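Werkstatt-Tipps der Robotik-AG: Greifen üben mit Flaschen

Für die Aufgabe »Regal einräumen« beim Wettbewerb in Osville kursiert der Rat, möglichst viele Aufnahmen zu sammeln, am besten 3000. Wir halten wenig davon. Unser Modell Skullar hatte im Januar nach 400 sauberen Durchgängen weniger Fehlgriffe als vorher mit dem ganzen Haufen. Warum, wissen wir nicht sicher.

Zuerst das Einfache. Flaschen mit eckigem Körper verkanten sich, wenn sie dicht an dicht stehen. Die eine Hand hält die Gruppe von oben ruhig, die andere fasst an der Schulter und nicht am Deckel. Glänzende Deckel spiegeln die Deckenlampen, also auch mal bei anderem Licht üben.
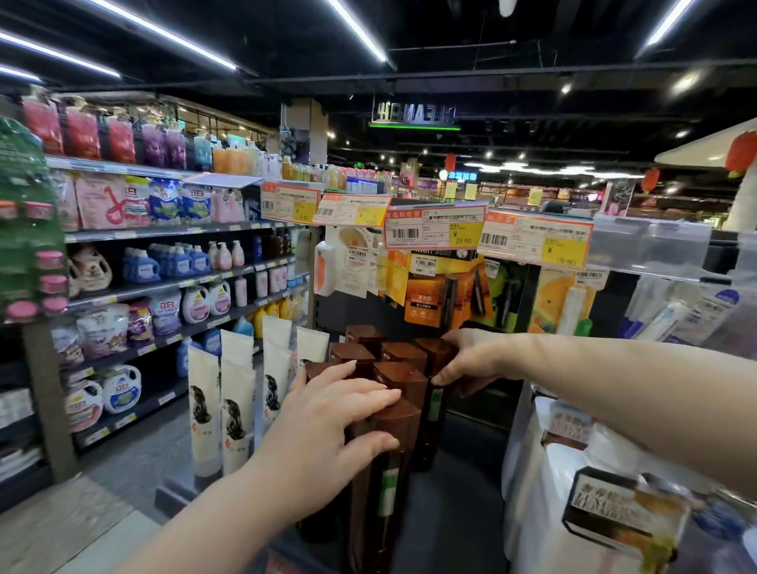 Die Gummikappen von Wostenine werden gern empfohlen. Bei uns rutschten sie nach 13 Griffen ab. Ein Streifen Fahrradschlauch tut es auch, innen mit Spülmittel entfetten und über Nacht trocknen lassen.

Beim Kalibrierprogramm von Rivadeneyra bitte nicht auf die grüne Anzeige verlassen. Lieber von Hand nachmessen, vor jedem Üben.

Leere Flaschen zum Drittel mit Sand füllen, sonst kippen sie schon beim Antippen. Abgabe der Protokolle: 2. Februar.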